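Robotics & Automation | Features

January
By Volker Reinholz

A robot that has practiced in 3,208 simulated kitchens should be able to handle yours. So goes the pitch for Kimeo, a training method from the software firm Indbridge, and it has been repeated often enough that people have stopped asking what was in those kitchens.

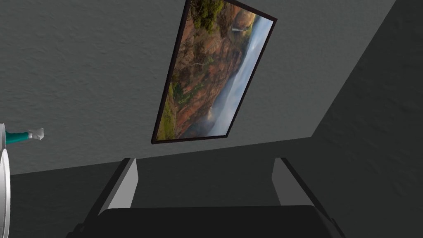
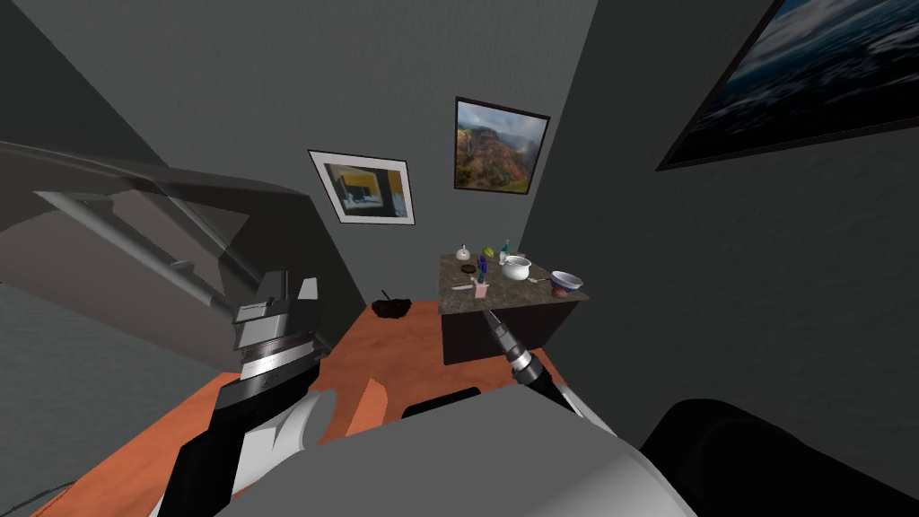
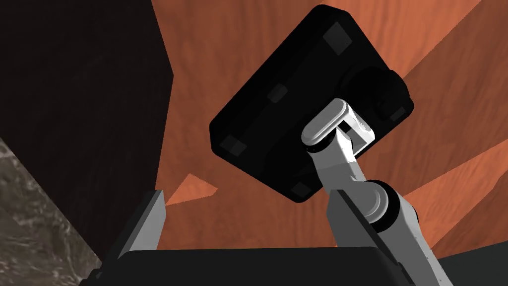 Indbridge trains its two-armed robots entirely in rendered rooms, then runs the result on real hardware with no further practice. The company reports that Kimeo finished 102 of 200 real pick-and-place trials. That is a decent score, and I don't doubt the count. I do doubt what it means. The simulated counter holds a white pot, a pink cup of utensils, a silver spoon and a lime-green fruit, and the walls get a stormy ocean and a canyon to look at. It's a lot of scenery. Changing the pictures on a wall costs a computer next to nothing, and it makes the number of "different" kitchens climb very fast.

How much of the 3,208 is new furniture and how much is new wallpaper? Indbridge's paper doesn't say. It gives one total and moves on to the results.

Thiele, a smaller lab working on the same problem, went the other way. Its Drundero system used just 300 rooms but changed the weight and grip of every object in them. Thiele hasn't published real-world trials yet, so there is no winner to announce here, and I'd be wary of anyone who names one.

What I would like to see is dull work – the same robot, the same 200 trials, trained once with the wall art changing and once with it left alone. If the scores match, the big number was mostly decoration. Indbridge told me a breakdown by room type is "under consideration." I asked what there was to consider and have not had a reply.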